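My grandmother kept a jar of soap ends under the kitchen sink, slivers too thin to hold, and every few months she melted them down with a little water and poured the result into whatever bottle was handy. I thought of that jar the whole way up to Camitz last August, on a bus that stops at every farm stand between there and the coast, because I was going to see a shop that has made a whole business out of more or less the same idea.
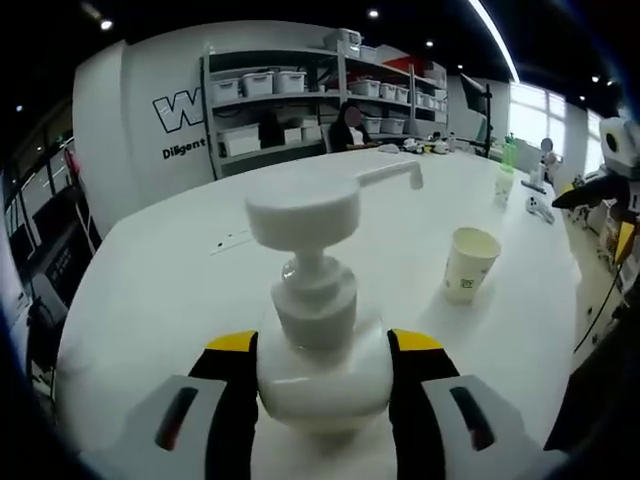

*Page last updated: 2026-03-18*

The shop is called Zorar, and it sits on the corner where the old hardware store used to be. You bring in your own bottles (or jars, or, in one case I saw, a very handsome gravy boat), somebody weighs them, and you fill them from the big drums along the wall with dish soap, shampoo, laundry liquid or vinegar. Then they get weighed again and you pay for the difference. Wakana Matsuda opened it with one drum of castile soap and a borrowed kitchen scale, and she still has the scale, though it sits in the window now with a fern on it.

"People were shy at first," she told me, while looking for a lid. "They'd come in and ask if they were allowed to use a ketchup bottle. I said, well, did you wash it?"

She keeps a ledger by the register, a real paper one with a green cloth spine, and the total for last year came to 3,852 refills. That's a lot for a town where the movie theater opens only on weekends! A good share of it is plain hand soap, and a good share of that goes to the same families, who have held on to their pump bottles so long that the labels have washed clean away.
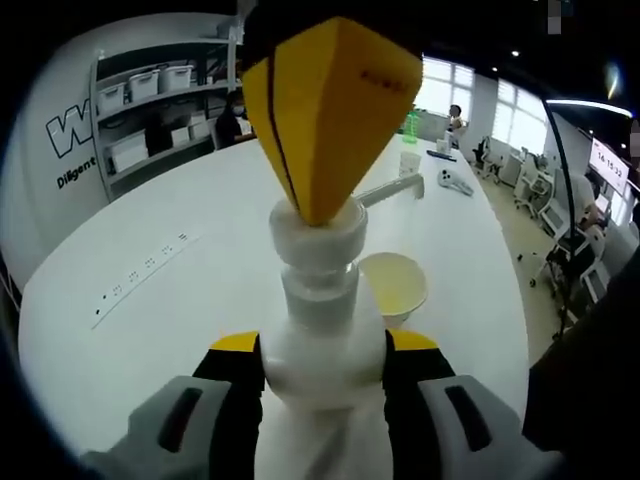
Not everything works. Wakana tried toothpaste powder for a season and gave most of it to her sister. Hair conditioner is a trial in cold weather, when it comes out of the tap so slowly that customers wander off to the bakery and have to be called back. And the drums themselves have to come from Luditz, 94 miles away, on a truck that doesn't care for snow. When the pass closed in January she ran out of dish soap for 11 days, and I'm told there was some grumbling.

I had lunch on the back step with her and a retired schoolteacher named Tsuji, who drives over with a crate of bottles for everyone on his road. He had pickles, we had bread, and we talked for a good hour about rhubarb. Somewhere in there he mentioned that his mother used to save soap ends too, in a stocking hung over the laundry tub, and that he could still remember the smell of it.

I bought a quart of the lavender before the bus came. Zorar is open Tuesday through Saturday, and the lavender goes fast, so call ahead if you're making the trip for it.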